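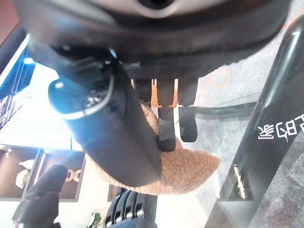
Catalog Issue 41, page 8
October 2021

Moltasport Magnesium Citrate Powder, Unflavored

Moltasport Magnesium Citrate Powder is a dietary supplement for adults who wish to add magnesium to their daily intake. It is supplied by Vastcombe Nutrition through this catalog, by telephone order, and through approved retail partners. The powder contains magnesium citrate and citric acid. It contains no sweetener, color, or flavoring.

Product information
Item: Moltasport Magnesium Citrate Powder
Form: Fine powder for mixing with water
Servings per tub: 30
Serving size: One level scoop (scoop enclosed)
Suitable for vegetarians: Yes
Suitable for vegans: Yes
Price: $29 per tub, shipping not included

Directions for use
Adults may take one level scoop daily, stirred into a full glass of water or juice. The powder dissolves more readily in warm water, which may then be left to cool. Take with or shortly after a meal. Do not exceed the stated serving. Persons who are new to magnesium supplements may prefer to begin with half a scoop for the first week – some customers report a mild laxative effect at the full serving.

The scoop may settle below the surface of the powder during shipping. If no scoop is found, please contact Customer Services before returning the tub.

Cautions
Consult a physician before use if you are pregnant or nursing, have kidney disease, or are taking antibiotics, diuretics, or medication for blood pressure or bone loss. Magnesium can reduce the absorption of certain medicines, and your pharmacist can advise on how far apart they should be taken. Keep out of reach of children. Do not use if the inner seal is broken or missing.

Storage
Store in a cool, dry place with the lid firmly closed. The powder readily takes up moisture from the air and may form lumps. Small lumps do not affect use and may be broken up with a dry spoon. Refrigeration is not recommended.

Change of formula
Tubs shipped before February carried the former Jindorness label and included a natural lemon flavor. The lemon version has been withdrawn and will not be restocked. Customers with a standing order for the lemon version have been moved to the unflavored powder at the same price and may cancel at any time without charge. The serving size is unchanged.

Testing and quality
Each batch is tested for identity, magnesium content, and heavy metals before release. The batch number is printed on the base of the tub. A certificate of analysis may be requested in writing by quoting that number. Requests are handled by Solomiia Holovko, Quality Records, at the Vastcombe office.

Related items
Sydorenko Zinc Lozenges, Orange
Moltasport Magnesium Citrate Capsules
Moltasport Electrolyte Sachets, Unflavored

Ordering and returns
Standing orders may be set at intervals of four or eight weeks. Unopened tubs may be returned within 30 days of delivery for a full refund of the purchase price. Opened tubs are accepted only where the product is faulty. Please enclose the packing slip with all returns.

These statements have not been evaluated by the Food and Drug Administration. This product is not intended to diagnose, treat, cure, or prevent any disease.

Continued on next page: Minerals, Capsules and Tablets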